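Checking and replacing the coax on a loft-mounted aircraft receiver

If your message rate has dropped over a winter and the receiver itself looks healthy, check the cable before you buy anything. Most of the weak stations we see in the Plavlow group come down to the feedline or one of its connectors. You need a multimeter, a small adjustable spanner, self-amalgamating tape and, if the cable has to go, a new length with the ends already fitted.

1. Write down what you have now

Leave the station alone for a full hour in the busy part of the day and note the number of messages and the furthest aircraft. Mine showed 2,118 messages in the hour before I started. Use the same hour when you compare afterwards, as traffic in the early morning is nothing like traffic at teatime.

2. Power down and disconnect

Shut the computer down properly and pull the supply. If you have a masthead amplifier fed up the coax, switch off its injector as well. Undo the cable at the receiver end first, then at the antenna. If there is a filter in line, take that out too and put it to one side.

3. Test the cable

Set the meter to continuity. With both ends free:

Centre pin to centre pin should beep.
Outer to outer should beep.
Centre to outer should not beep at either end.

Move the cable near each plug while you hold the probes on. If the beep comes and goes, the plug is bad even if the rest is sound. A cable can pass all of this and still be poor at 1090 MHz, particularly if water has got under the jacket. Peel back a little of the outer at the antenna end. Bright copper braid is fine. Green or black braid means the whole run goes.

4. Choose the replacement

Measure the route with string, including the bends, and add a bit for a drip loop. Thin cable such as RG174 is only any use for a short tail. For a run down through the house use a low-loss 50 ohm type, or good 75 ohm satellite cable, which works well enough for receiving. I bought mine ready made from Tornamier in Flornatgate and it came with N plugs on both ends. Keep adaptors to one if you can.

5. Fit it

Pull the cable through from the top so its weight helps you. Don't bend it tighter than a dinner plate. Tighten the N connector by hand and then give it a small nip with the spanner. Wrap the joint upwards from the cable so that each turn overlaps the one underneath, and stretch the tape as you go.
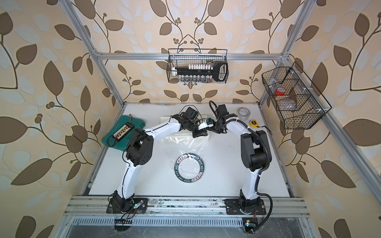
Joni Sjöberg writes that he did all of this and gained nothing until he put the filter back on the antenna side of his amplifier. He has a phone mast on the next street, and the amplifier was being overloaded before the signal ever got to the filter.

So try the filter in both positions if you have strong transmitters close by, and leave it where the count is higher.

6. Compare

Power up and let the software settle, then take the same hour again. I got 3,801 messages. If yours hasn't changed, turn the gain down a step or two and repeat. Put the old cable in the bin so it doesn't end up back in use.

Last updated May 1, 2013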